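Search this blog
Search

Posted 8th July by Maribeth Bautista

So the swim happened! Thursday morning, before work, all four of us, in the sea pool at Baltetside, and I have been grinning at strangers ever since.

If you don't know the pool, it was dug out in 1931 at the bottom of the Halleck steps and lined with stone, and the tide comes over the wall twice a day and changes all the water for you. No chlorine, no lanes, no clock. There's a rusty handrail at the shallow end and a ledge halfway down the long side where you can stand and get your breath back. I've walked past it for years with a coffee in my hand thinking how lovely it looked and how I would never, ever get in.

Then in May I went down with Honeylyn Estrella, who has been swimming there all her life (her grandmother taught half the street), and she told me to go in up to my knees and breathe out. So I did. Then up to my waist, which was horrible. Then she said "shoulders" and I went under with a noise like a kettle, and about a minute later I was laughing and couldn't stop. I was back the next morning and the one after that!

I've been trying to work out what it is I love so much. Part of it is the quiet. With your ears at water level you only hear your own breathing and the slap of the waves on the outside of the wall. Part of it is the company, too. Meirion Rowlands is 79 and swims two slow lengths of breaststroke every day with his glasses on, and he'll talk to you the whole way up and the whole way back. Tomatoes, mostly. I know a great deal about blight now. 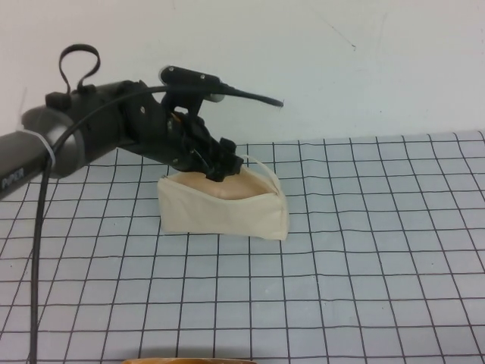 The arm over its grid mat, cable and all

Anyway, Thursday. Renato Cáceres had never been in cold water in his life and turned up wearing two sweaters and a wool hat. He kept the hat on. Najwa Tarawneh went straight down the steps without stopping, as if she was walking into her own kitchen, and was at the far wall before I'd got my shoes off. The light was just coming over the roofs and the water had gone that flat silvery green it gets when there's no wind. I swam my first full length without touching the ledge — I had been saving that up for weeks — and Meirion clapped, which meant he sank a bit.

Afterward we sat on the steps with towels around our necks and ate Honeylyn's cheese rolls. I don't think I have ever tasted anything as good as that cheese roll. My hands were shaking so much I spilled tea all down my leg and I was just happy that it was warm.

A few things I've picked up, if you're thinking of trying it. Go at high tide minus an hour or so, when the wall is still showing. Bring a pair of old sneakers for the steps, which are slimy on the left. Put your clothes in the order you'll want them, with socks on top. Get out while you still feel good. And go with somebody who knows the place, at least until you know it too.

Renato has already asked about next week. He wants to know where to buy a better hat.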